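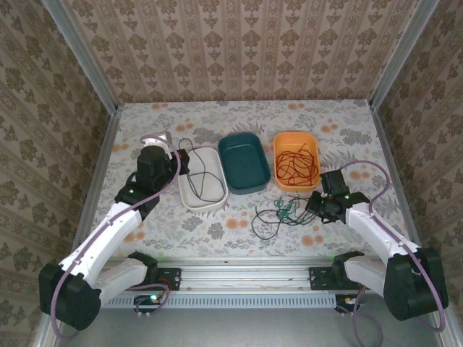 Recording your first 200 cable sorting examples

Posted Jan 18, 2020 in Tutorials

Cables are my favourite thing to teach a pair of arms! They never lie the same way twice, they snag on each other, and a policy that has only seen tidy ones falls apart at the first knot. So the examples have to be messy, and there have to be plenty of them. We use 200 for a first training run on the Vutero bench and build up to 2000 once we like what we see.

What you need
Two arms with grippers, bolted to the front rail
Two leader arms to drive them
Three shallow trays in colours that are easy to tell apart (ours are white, teal and orange)
A handful of thin cables and wires, in more than one colour
The Esel recorder, installed and talking to your cameras

Step 1. Set out the trays
Line them up side by side across the middle of the table, where both grippers can reach. Leave bare tabletop in front of them for the pile. I like a patterned cloth and patterned walls too, because a plain background makes life too easy for the model and you pay for it later.

Step 2. Decide the rule
Write it down before you record anything. Ours reads: black cable to the white tray, red wire to the orange tray, everything else to teal. If two people drive the arms, both should read the same sheet.

Step 3. Drop the pile
Drop it, don't arrange it. Let the green wires tangle up with the dark ones. For a good share of your episodes, start with one or two trays already filled, so the model also learns to pick up a job halfway through.

Step 4. Record
Bring both grippers up over the work area, press start in Esel and go gently. Pinch near a loose end, lift, wait for the tangle to stop swinging, then move across. When one arm pulls, let the other hold the rest of the pile down (this is the fun bit). If you drop something, pick it up again and carry on, as recoveries are lovely training data. Stop the episode with both arms clear of the trays.

Step 5. Take breaks
We record in blocks of 50 and reshuffle the tray order after each block. Check the arms' own cables while you're at it. They should loop freely over the joints with enough slack for a full reach.

Step 6. Review
Play back every episode at double speed. Throw out any where a cable went in the wrong tray and stayed there. In our last batch that was 7, and we simply recorded them again.

Next tutorial: labelling your episodes and starting a training run in Vindum.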